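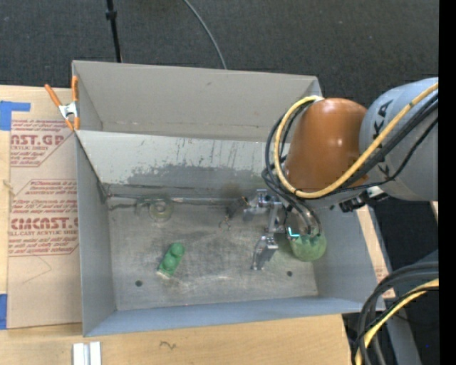
Cell 2, fixed workspace camera. Arm over the metal bin, small parts on the bin floor.

Radska bin picking: gallery and collection notes

The Radska set is a collection of grasp attempts recorded for training a picking model on small mixed parts. One arm, one open-topped bin, one fixed camera per cell. The still on this page comes from the same camera stream that the model receives as input, with no color correction and no cropping. Click it for full size.

Release 1 contains 1358 episodes. An episode starts when the arm leaves its home pose and ends when it returns, whether or not anything was picked. Failed attempts are kept and labeled as failed. Earlier sets from the Kanden cell dropped them, and the models trained on those sets had no useful estimate of when to give up on a part.

Notes on the view

Parts. The bin is loaded sparsely in this part of the set. The green object on the left half of the floor has a knob at one end and a flatter, blockier end opposite, so the grasp point matters. The ring-shaped object near the back edge is translucent and close to the floor in tone. Annotators are told to zoom in before marking a bin as cleared, as rings of this type account for most of the missed labels in the first pass.

Floor. Brushed metal with scuffs and curved scratches. We considered a matte liner and decided against it. The scratches produce false edges, and a policy that has only seen a clean background does poorly in a used bin.

Walls. The sloped inner panel toward the back limits the approach angle for anything lying against it. Grasps planned straight down are rejected there by the collision check; the operator has to tilt the wrist and come in from the front.

Cables. The yellow cable loops around the joint cover to its top, and the black cables bend down toward the wrist. They can hide part of the floor on the right side of the bin. Occluded parts are labeled only if at least some of the outline is visible in that image — no labels are carried over from earlier images in the episode.

Clamp. The orange-handled spring clamp at the upper left corner serves as a quick visual check of camera alignment. If it has shifted in the image between sessions, recalibrate before recording.

Recording settings

Each session is limited to 200 episodes, after which the parts are swapped and the bin is reloaded by hand. Joint positions, gripper opening and wrist force are logged with every image. Teleoperation runs through Jamo, our in-house control layer, and the logs are converted to the Marikar format on export. Exported episodes from before the May update use the old gripper scale and have to be converted separately.

Of the 1358 episodes, 286 are held out for testing. The split is by session, so no bin loading appears on both sides.

Page last changed 16 April 2020. File list and checksums are in the release folder.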